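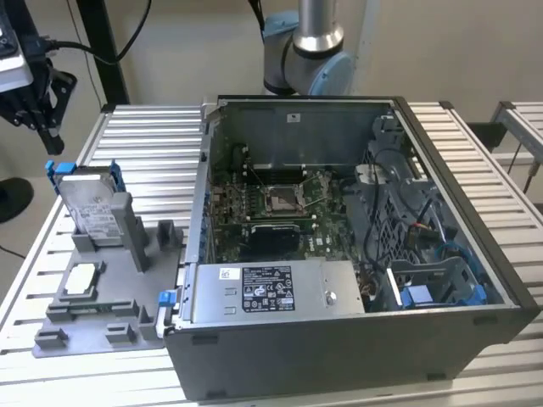

Ralum Repair and Reuse Advisory Service. Friday, May 28, 2021. We are asked each week whether machines can take over ordinary chores at home and on the shop floor. This thread sets out our present view, with computer refurbishment as the main case. 1/16

Refurbishment is a useful test because it sits between the two. A desktop tower is a household object. Stripping and rebuilding a hundred of them is factory labour. The same hands, and largely the same screwdriver, serve for both. 2/16

Our members process donated office desktops for schools and community organizations. The steps will be familiar to anyone who has done it: side panel off, dust out, drive out, memory checked, drive wiped or replaced, everything back, panel on, power-on test. 3/16

Of these steps, the drive swap attracts the most interest from automation suppliers. It is repetitive and it matters for privacy. On many business-class machines the drive also sits in a plastic carrier with a coloured tab, intended to be released without tools. 4/16

A carrier of that kind suits a machine well. It has a definite shape and a definite path in and out. If the tower is laid flat in a known position and the replacement drive stands in a fixture made to hold it, an arm has a fair chance of completing the move. 5/16

The fixture deserves more attention than it receives. Enquirers tend to ask about the arm. In our experience the printed trays, blocks and pockets that hold parts at a known angle account for much of the design effort, and must be redrawn when the model of computer changes. 6/16

The Service reviewed 2,706 intake records from member workshops, dating from December onward, to learn how often a machine would meet the same job twice in a row. Outside large single-donor lots, it seldom would. A typical pallet mixes makers, years and case sizes. 7/16

That variety is the chief obstacle on the shop floor. A technician glances into an unfamiliar case, finds the latch and carries on. An automated station needs to be told, or needs to be able to work it out, and the second ability remains uneven. 8/16

Cables are the next obstacle. They do not return to the same place after the last owner has been inside. A power lead lying across the drive cage is moved aside by a person without a thought. For a gripper it may be a snag, a blocked view or a damaged connector. 9/16

Connectors themselves call for judgement by touch. Most technicians can feel the difference between a plug that is seated and one that is resting at an angle. Sensing of this sort does exist in automated equipment, but we would not yet rely on it without an inspection afterward. 10/16

On speed, we advise caution with supplier figures. At a briefing held by Indstead, a drive exchange by an experienced technician was given as 30 seconds once the case is open. The automated cycle was slower, and the time spent placing and squaring the tower was not included. We have asked that it be included in future. 11/16

Speed is not the only consideration. A station that works slowly through a uniform lot overnight may still be worthwhile. The Chiba workshop reports sore wrists and thumbs among its bench staff after long runs of identical machines, and relief from those runs would be welcomed there. Members should record such complaints, and rotate duties in the meantime. 12/16

The household question has a shorter answer. We know of no general-purpose machine that we would recommend for opening and servicing the family computer. Robotic floor cleaners do a single task on a level surface, and most owners still pick up the socks and cords first. Dishes, laundry folding and small repairs remain manual work in practice. 13/16

The reason is much the same as in the workshop. A kitchen counter has no fixtures. The mug is in a different place every morning, the light changes, and a child or a dog may be underfoot. Equipment that performs well at a prepared table should not be assumed to perform well in a home. 14/16

Our guidance to members considering a purchase is as follows.
Ask to see the task done 10 times in succession, on machines you supply.
Ask who clears a fault, and how long the bench is out of use while it is cleared.
Ask for the cost of new fixtures when the model changes.
Keep data-wiping verification under the signature of a trained person.
Keep hands clear of a powered arm unless the supplier's written procedure allows otherwise.
15/16

The Jalix intake form now has a field for drive carrier type: tool-free, screwed or none. Please complete it for every desktop received, including those bound for parts. The field will help us judge which lots, if any, are uniform enough for an automated trial. Completed forms go to the usual intake address, and paper copies are still accepted. 16/16

Addendum, in response to several replies: laptops are outside the scope of this thread. Glued batteries and concealed clips raise separate safety matters, and members should continue to follow the existing laptop procedure.

Addendum 2: a member asks whether processor replacement should be considered alongside the drive swap. We do not propose it at this stage. Socket contacts are easily bent, and thermal paste must be cleaned off and reapplied. Please keep that work at a staffed bench.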